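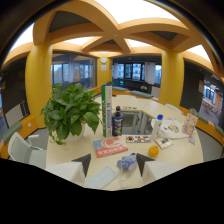
Workshop notebook, May 2022
Crackle glaze, second go

Opened the kiln before lunch, which I have told everyone else in this building never to do. Still too warm for bare hands. The pinging started straight away, so at least the glaze is crazing, though it was doing that in April too and those bowls ended up as test pieces for the hammer.

Recipe is the Nallgate white with extra soda feldspar, no other changes. I had meant to change the silica as well, then remembered what happens when I change two things and write down neither. Sieved twice. Bucket labelled this time, in marker, on the bucket and not the lid. The lids wander.

Firing notes: cone 6, slow to start, 22 minute hold at the top. Cooling was whatever the kiln felt like. The controller dropped its program once overnight and I restarted it from memory, so treat the middle of the curve as fiction.

Results, best to worst:

Lodhi stoneware, thin coat. Good fine network, colour a bit grey where it pooled. I'd put my name on it.

Lodhi stoneware, thick coat. Big lazy cracks and a crawl on the rim the shape of Tasmania. Siv Wikström likes it and has asked to keep it. She also liked the April ones.

Plosum porcelain. Hardly any crackle. Lovely smooth surface, exactly what I did not want. Fit is too close, I think, and more feldspar is the obvious next step.

Ink staining: brushed on, left ten minutes, wiped back. The thin coat took it evenly. My thumb took it better.

Abhishek Tiwari reckons the crazing will keep going for weeks, and wants a tile left on the windowsill to prove it. Done. It has his initials on the back. None of these are for food, whatever gets said at the open day.

To do: 3 more tiles on the porcelain, feldspar up in steps. Order more ink. Find the good sieve, last seen going to Nandau with the raku crowd. Kiln elements are getting tired, and the quote for a new set plus fitting was 4000 dollars, so they can stay tired a while longer.

Comments (2)

Siv Wikström
It's a deliberate rim. I've got pens in it now. Sieve is under the wedging bench, behind the plaster bats.

Abhishek Tiwari
Tile pinged again this morning while I was filling the kettle. Please write that down somewhere official.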